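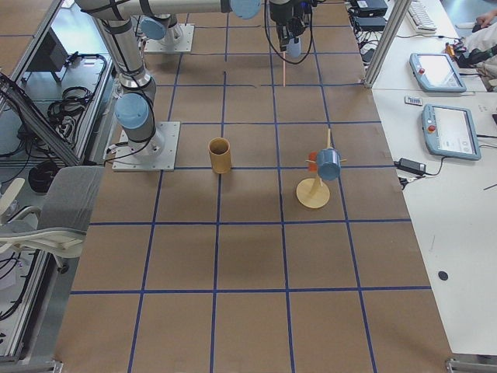 Covering a Table with Kraft Paper

Last updated: June

I've papered my sewing table for years now, and I still love the look of a fresh sheet going down! Buy a roll of plain brown kraft paper (the heavy sort, 80 pounds if the shop has it) and cut it longer than you think you need, with 3 inches to spare at each end - you can always trim it later. Leave it overnight under a few cookbooks so it forgets it was ever rolled up.

Tape the corners first, pulling gently toward you, and then do the long sides. If you like a grid for cutting or sorting, lay colored tape lengthwise and then crosswise, pressing it down with the back of a spoon.

Glue drips can stay until they're dry, then flick them off with an old butter knife. I change my paper after more than 30 sessions or so of gluing and painting, and the old sheet goes under the tomatoes.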